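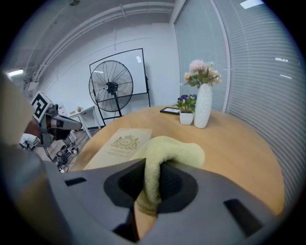
Peldale Ledge Rescue Kit, 200-Foot Set

The Peldale Ledge Rescue Kit is a packed rope set for fire departments, police emergency units and building rescue teams. It is made for getting a person off a ledge, roof edge or balcony when a ladder truck can't reach. Everything needed for a two-rope lower comes in one bag, already tied and rigged at the factory.

The kit is sold to departments and trained teams only. We ask for a department name and a contact number when you order.

What comes in the bag

200 feet of main line, orange
200 feet of backup line, white
2 lowering devices, preset for a two-person load
2 anchor straps, adjustable
14 steel carabiners, auto-locking
Pick-off strap with shoulder loops
Victim harness, one size, steps on or wraps on
Edge pads
Pack with top and side openings

Each line has its own pocket and feeds out from the top, so the bag can stay on the roof while the team works. The white line is on the left and the orange line is on the right. Please keep it that way when you repack.

The victim harness

The harness goes on a seated or standing person without lifting the feet. It closes with three buckles, and each buckle is a different color to match its strap. A rescuer wearing heavy gloves can close all of them by feel. We changed the chest buckle in January after several teams told us the old one was hard to reach when the person was facing a wall. Kits with the old buckle are still good to use, and we will swap the harness at no charge if you send it back.

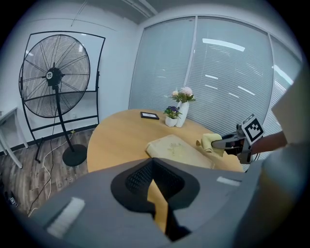 Comfort Atinga wrote to us that her team ran the kit off a parking garage in wind and had no trouble with the lines crossing, but that she would like a longer pick-off strap for people who can't move toward the rescuer. A longer strap is now offered as an add-on. It fits the same pocket.

Choosing a bag

The standard bag is the Climis, a backpack with a waist belt. It suits teams that have to climb stairs or go through a roof hatch. The Bonsu is a drop bag with side handles and a wider mouth – easier to repack, harder to carry up a stairwell. Both hold the full kit. The price is the same, $1,953, and the bag can't be changed once the kit has been rigged.

Training

The kit does not replace rope rescue training. Members who will use it should already be trained to lower a two-person load and to build a separate anchor for each line. A printed setup card is sewn inside the lid, and a spare card comes in the side pocket. 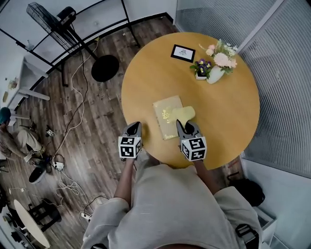 Teams that want to practice with the kit should order the training rope set, sold separately. It has the same colors and lengths, with a red tag at both ends. Do not put training rope back into a kit that is in service.

Care and inspection

Check the full length of both lines after every use. Wash rope in cool water with mild soap and let it dry out of the sun. Take a line out of service if it has been loaded hard over a bare edge, touched by chemicals, or if you don't know its history. Write each check in the log book that comes with the kit.

Shipping and returns

Kits ship from our Cudstead warehouse. Orders in before 2 p.m. go out the same day if the bag you want is in stock. Unused kits can come back as long as the factory seal on the bag is unbroken. Opened kits can't be returned, but single parts are covered against defects – call us with the lot number printed on the inside of the lid.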